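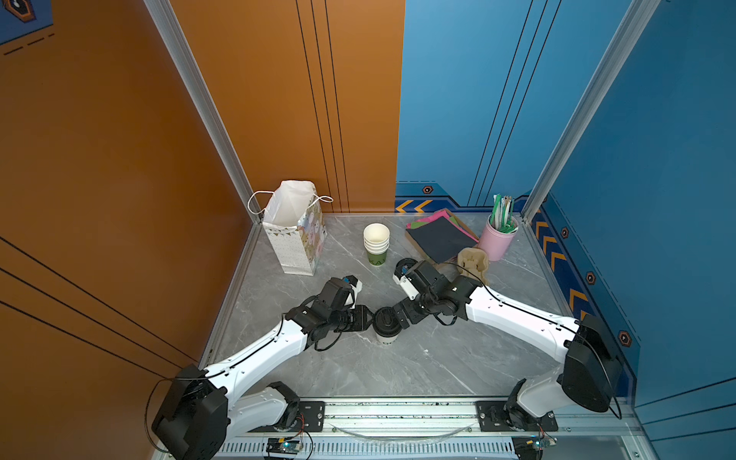 Give me one good regular café over any number of clever ones! I mean the kind of place where you can walk in at 9 on a Sunday, order the same thing you ordered last week, and sit there with a book until your legs go stiff. My town had three of these when I moved here and now it has one, Losen, on the corner by the post office, and I would defend it with my life. What worries me is how quickly we've all come to treat coffee as something to carry away. A takeaway cup is a fine thing on a train platform, and I've drunk from hundreds of them, but it asks nothing of you and gives you no place to be.

When Sotier opened last April it had no chairs at all, only a counter and a shelf for pickups. The coffee is lovely, really lovely, and I still go past it most days. But I have never had a conversation there longer than my order. At Losen I've learned how to prune a fig, been talked into a choir (I'm a terrible alto, they kept me anyway) and heard the whole history of the Isanham bus route from a man who drove it for 28 years.

Seats cost money, I know that. Rent is brutal and a person nursing one flat white for two hours is no owner's dream. So buy the second cup! Buy the slightly dry almond cake! I'd happily pay more for a coffee in a mug if it kept the tables where they are, and I think plenty of my neighbors would too. Towns put real effort into parks and libraries, and they should, and I'd love to see that same affection spread to the little rooms with steamed-up windows where people sit down next to strangers and end up talking about figs.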